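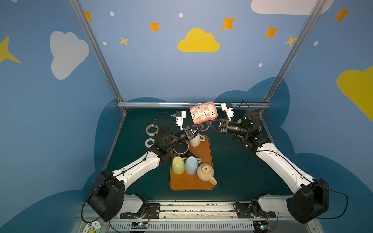 ## 4. Setting up a duty shift in Seden

This section is for shift leads at listening services for former service personnel. It assumes that Seden has been installed, that the telephone lines have been tested as described in Section 3, and that you hold a Lead account. Listener accounts can view a shift but can't change it.

### 4.1 Before you start

You will need:

- the signed rota for the shift
- the name and direct number of the on-call clinician
- the current handover note from the previous shift
- the service's escalation card, in its latest version

Changes made to the rota after 22nd July are held in the new calendar. Older entries can be read there but not edited.

### 4.2 Create the shift

1. Sign in and open **Shifts > New**.
2. Enter the start and end times. Seden won't accept a shift that leaves a gap before the next one.
3. Select the listeners from the rota list. A greyed-out name means that the person's training record has lapsed. Don't use another person's account to get round this.
4. Under **Clinical cover**, enter the on-call clinician. Ring the number once from the duty phone before you save.
5. Set the **Queue limit**. The default is 13 waiting contacts. Above this figure, new calls are passed to the overflow service.
6. Press **Save as draft**.

**Note:** A draft shift takes no calls. It must be opened as described in 4.4.

### 4.3 Set the alert levels

Each contact is given one of three levels by the listener who takes it.

| Level | Meaning | Who is told |
|---|---|---|
| Green | Caller wants to talk, no present risk stated | No alert |
| Amber | Caller speaks of harm, no plan or means stated | Shift lead |
| Red | Immediate danger to the caller or another person | Shift lead and on-call clinician |

1. Open **Shifts > Alerts**.
2. Check that the sound is on for Amber and Red. The volume can be lowered but not muted.
3. Set the repeat time for Red. An unanswered alert sounds again after this interval until a lead accepts it.
4. Press **Test**. Every signed-in desk should show a banner marked TEST.

**Caution:** The Red alert doesn't contact the emergency services. Where life is in danger, the listener or lead must ring them directly, following the escalation card, and stay on the line with the caller if possible.

### 4.4 Open the shift

1. Read the handover note and tick **Read**.
2. Confirm that at least two listeners show as **Ready**.
3. Press **Open shift**. The status bar changes from grey to blue.
4. Accept any contacts carried over from the previous shift. These stay with the outgoing lead until you do so.

If the status bar stays grey, one of the listeners hasn't confirmed their desk. Ask them to sign out and in again.

### 4.5 Contact notes

Notes are limited to 2,000 characters. Record what was said and what was agreed - leave out opinions on diagnosis. Service numbers and unit names should be entered only if the caller asks for a referral.

A note can be corrected for 225 minutes after the contact ends. After that it is locked, and later remarks are added as a dated comment.

### 4.6 Error messages

- **3,502 - No clinical cover.** The clinician field is empty or the number has been rejected. Repeat step 4 of 4.2.
- **Queue not linked.** The Arruda line adaptor has lost its connection. See Section 3.
- **Lead already active.** Another lead still holds the shift. Speak to them before taking over.

Requests for changes to this section go to Noman Talpur at Oltelell.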